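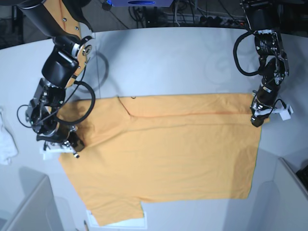 first fold on the orange shirt, both grippers down on the fabric

Bimitow forum > Software > Bimanual / cloth
Thread: Left arm lags right arm at the start of a fold

fhabte
Posted 28 January 2021

Hi all, Feven from Clodham here. I've been lurking for ages and finally have something worth bothering you with!

So I'm running a learned policy on a two-arm setup, folding T-shirts flat on a table. Policy spits out chunks of joint targets, I play them back at 90 Hz with linear interpolation between waypoints. Mostly it's lovely. But right when a new chunk comes in, the left arm starts moving a hair after the right one, and if both grippers are holding fabric (like in the pic) the cloth gets tugged sideways and I end up with a diagonal wrinkle I never asked for. Then the next chunk sees the wrinkle and gets confused, and off we go.

I logged 44 folds and the lag showed up in every single one where inference ran long. Two separate driver processes, one per arm, both subscribed to the same topic. Mamo 2 for the middleware, stock config. Any ideas before I start rewriting things?

torque_goblin
Two processes is your problem. Put both arms in one loop, one timer, write left then right in the same tick. Done.

pelican44
I don't agree, or at least not yet. I've had two processes staying in step for months. How are you timestamping the chunk? If each driver starts playback "when the message arrives" then sure, they'll drift apart whenever the machine is busy. Put a start time in the message, a little way in the future, and let both drivers wait for it.

fhabte
Uh. Yeah, they start on arrival. I feel a bit silly now.

torque_goblin
That's a patch though. You've still got two clocks' worth of scheduling jitter, and now you've added latency on top. With cloth you want less delay between looking and moving – more of it just means the policy is acting on an old camera image.

pelican44
It's one computer, so it's one clock! And a flat shirt on a table isn't going anywhere in a few milliseconds. I'd take a small fixed delay over a small random one any day. You can train around fixed.

brastisville_ben
Jumping in from the perception side. Have you looked at what happens at the seam between chunks? When I see sideways tugging it's usually that the new chunk was predicted from an observation taken several steps ago, so its first waypoint is behind where the arm is now. Both arms jump back a bit, and if one was moving faster it jumps more. On a plot that looks just like lag.

What I do is throw away the waypoints that are already in the past and blend the next 6 with the tail of the old chunk. Weighted average, nothing fancy.

fhabte
Oh that's interesting. I do drop the stale ones, but by index, assuming inference always takes the same time. It doesn't. Worst one in my log was 184 ms.

brastisville_ben
There you go. Drop by timestamp. And plot commanded against measured for both arms on the same axis before changing anything else, otherwise you won't know which fix did the work.

wiremonkey
Small warning about blending: don't blend the gripper channel. I averaged an "open" with a "closed" and got a half-hearted grip that let go of the collar every time. Took me two evenings to find. Joints get blended, grippers switch over hard.

torque_goblin
^ this is good advice, and I still say one process.

fhabte
OK, back with plots! Ben and pelican were each partly right. With start times in the message the left/right offset is gone as far as I can see. The jump at the seam was still there until I switched to dropping by timestamp. Blending on top of that makes it smoother to watch, but I can't say yet whether the folds are any better. Gripper channel left alone, thanks wiremonkey.

Still getting the odd wrinkle on the second fold – I suspect that one's in my demos.

pelican44
Nice. How far ahead did you set the start time?

fhabte
Two ticks for now. I'll try one tonight and post the log.

torque_goblin
Try zero ticks and one process :)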